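LIESMICH - Rucksack und Karton, Teilbestand Molau

Hallo und schön, dass ihr reinschaut! Ich bin Ramil Buenaventura und habe diesen Teilbestand zusammengestellt, es geht darin um Alltagssachen auf Tischen: was da liegt, wie es gepackt wird und wo es danach hinkommt. Teodoro Baluyot hat die Texte dazu geschrieben, ich habe sortiert, umbenannt und (leider oft) wieder zurückbenannt.
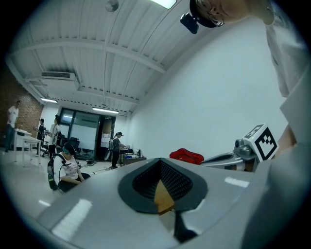
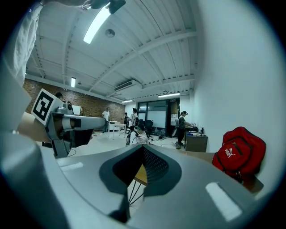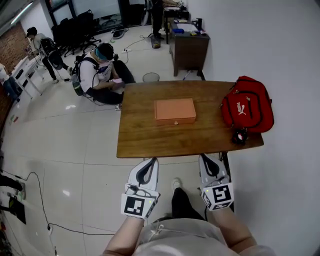 Am meisten Arbeit hat mir die Frage gemacht, was eigentlich zum Gegenstand gehört und was bloß daneben liegt. Bei einer Tasse ist das schnell erledigt, bei Gepäck leider überhaupt nicht! Der rote Puma-Rucksack auf dem Holztisch zum Beispiel: An seiner Unterkante hängt ein kleines schwarz-rotes Teil, vielleicht eine Schnalle, vielleicht ein Täschchen. Ich habe es zum Rucksack gezählt, Teodoro wollte es erst einzeln führen, und wir haben uns dann auf das Feld "anhang" geeinigt. Der lachsfarbene Karton links davon ist zu und läuft deshalb als "karton_zu", der Inhalt bleibt leer. Bitte nicht raten und nachtragen - das hatten wir im Bestand Lumbao, und ich habe zwei Abende lang aufgeräumt.

Umfang
Einträge gesamt: 1.303
davon mit Text: 1.157
davon mit Feld "anhang": 166

Felder
gegenstand - Kleinschreibung, Einzahl, keine Umlaute
farbe - so, wie man sie im Laden nennen würde, also gern "lachs" statt "orange-rosa"
zustand - zu, offen, unklar
anhang - alles, was dranhängt
unterlage - Tisch, Boden, Regal

Was noch hakt
Die Farben sind nicht überall einheitlich, ich sage "lachs" und Teodoro sagt "apricot", sucht also lieber nach beidem. Bei "unterlage" steht in den älteren Einträgen manchmal nur "holz", das stelle ich nach und nach um. Im Dezember kommt der Teilbestand Posance dazu, darin sind viel mehr Taschen und fast keine Kartons (ich freue mich schon sehr auf die Riemen).

Wenn euch ein falscher Eintrag auffällt, schreibt mir bitte die Nummer und das Feld dazu. Ich antworte meistens abends.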